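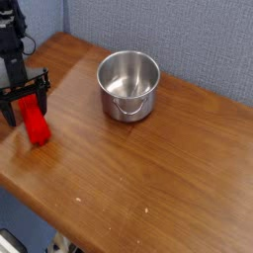
Can a stainless steel pot be used for storage without spoiling it for cooking? Provided that what goes into it is dry, clean and softer than the steel, the pot comes to no harm and needs one wash before it goes back on the hob.

I have kept small household items in cooking pots for two years, mostly for want of cupboard space. The notes below cover what I use, how the pots are cleaned, and what the worktable needs if metal is going to stand on it all day.

Pot and handle

The pot at the top of this page is stainless steel with straight sides, a rounded rim and a curved wire handle on the front, fixed at two points. For storage I prefer straight sides to a flared shape. A flared pot gives more room at the mouth, where things are likely to fall out anyway, and less at the base. Straight sides also stand closer together on a shelf. Mine sit on a Balamo unit with a clear depth of 311 mm, and a pot with a long stick handle will not go in unless it is turned sideways.

A wire handle that drops against the side takes up very little depth. Its weak point is the fixing. Water sits in there after washing, so I dry behind it with the corner of a cloth and leave the pot upright with no lid for an hour.

Cleaning the inside

A bright interior shows every mark. Three kinds turn up regularly:

White, chalky spots are limescale. I use 300 ml of water with two spoonfuls of white vinegar, warmed for five minutes and left to cool.

Rainbow colouring comes from heat. The same mixture removes it, used cold on a cloth.

Small pits are from salt put into cold water. They do not come out. Add the salt once the water is hot.

For general cleaning I use Zamix paste, applied damp and rubbed in the direction of the polish. It leaves a film if it is not rinsed twice. Steel wool does the job faster and ruins the finish, so I keep it for oven trays.

The table

Wood with an orange-brown finish and a dark grain hides dust fairly well and hides scratches badly. Any bright light falling across it shows up the wear. I check mine in the early evening, when the light is low enough to pick out rings and dull patches.

Metal on wood needs a clean base on the pot. Grit is what does the scratching, and it usually gets carried over from the hob. Wipe the base, lift the pot to move it, and do not slide it. A hot pot goes on a trivet. I have a Flundico cork one, 80 mm across when I measured it, too small for a stockpot but adequate for a milk pan.

Once a year, normally in November, I go over the tabletop with Fajardo oil. Old marks are rubbed down first with 80 grit, then with something finer – going straight from the coarse paper to the oil leaves lines that show for months. It is applied thinly, left for twenty minutes and wiped off completely. The table is out of use until the following morning.

Next job is the shelf liner in the Balamo unit, which has started to curl at the front edge.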